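¿Me puedo fiar de un porcentaje de éxito medido con bloques en una cubeta?

Visión artificial y manipulación
Publicado el 13 de diciembre de 2023

Jolán Illés

Estoy intentando reproducir el método de agarre autosupervisado que publicó el grupo de Trandano. La idea, para quien no lo conozca: el brazo prueba agarres por su cuenta, cada intento se etiqueta solo como acierto o fallo según la apertura final de los dedos, y con eso se entrena una red que puntúa los puntos de agarre. Dicen que les bastó con una noche de intentos y que luego funciona con objetos que la red no ha visto nunca.

A mí me cuesta creerlo. Los objetos "nuevos" de su tabla son prismas parecidos a los del entrenamiento, y en el texto no dicen qué pasa con las piezas pegadas a la pared. Yo trabajo con dos cubetas de chapa, una detrás de otra, sujetas con sargentos para que no se muevan, y bloques rojos y verdes de dos largos distintos.

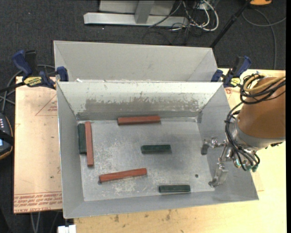 Con los bloques sueltos en medio del fondo no tengo queja. El problema viene con los que caen paralelos a la pared inclinada o pegados a otro bloque: la red les da una puntuación altísima y el dedo no tiene por dónde entrar. He repetido el entrenamiento con 29 disposiciones distintas y sigue igual. ¿Es cosa mía o el resultado publicado depende de cómo se echan las piezas? Antes de enero tengo que decidir si sigo por aquí.

Gyula Csizmadia

Es bastante probable que dependa de eso, sí. Hace tiempo pasé por lo mismo con el código de Brastel, que usa el mismo truco de etiquetado, y acabé desconfiando de toda la columna de "éxito".

Mira primero qué cuenta como acierto. Si la etiqueta sale solo de la apertura de los dedos, un bloque rozado por una esquina que se queda trabado contra la chapa también suma. Yo revisé a mano 20 intentos marcados como buenos y en 6 la pieza no había llegado a salir de la cubeta. Una red entrenada con esas etiquetas aprende que la pared es un sitio estupendo para agarrar, que es justo lo que te pasa a ti.

Lo que haría yo:

Cambia la etiqueta. Levanta, espera un par de segundos y vuelve a medir la apertura, o compara la imagen del fondo antes y después.

Separa los resultados por situación: pieza libre, pieza contra pared, pieza contra pieza. El promedio de las tres no te dice nada. Si al separarlas la primera sale casi perfecta y las otras se hunden, ya tienes tu respuesta sobre el artículo.

Fija las disposiciones de prueba y repítelas igual con cada versión de la red. Si vuelcas las piezas a mano cada vez, sin querer las vas dejando fáciles.

No digo que el método sea malo. Digo que con lo que enseñan no se puede saber. Escríbeles y pide los intentos en bruto; a mí los de Brastel me mandaron solo las gráficas.

Tichý

Prueba con otra pinza. Con la Hurton de dedos finos a mí me iba bien y no toqué nada del entrenamiento.

Jolán Illés

Tichý, puede ser, pero entonces estaría midiendo la pinza y no el método. ¿Tenías piezas contra la pared o solo sueltas?

Gyula, he mirado las etiquetas y tienes razón en parte: hay aciertos falsos, casi todos en el lado izquierdo de la cubeta. Voy a poner la segunda medida de apertura y a separar los tres casos. Lo de pedir los datos ya lo hice y todavía no me han contestado.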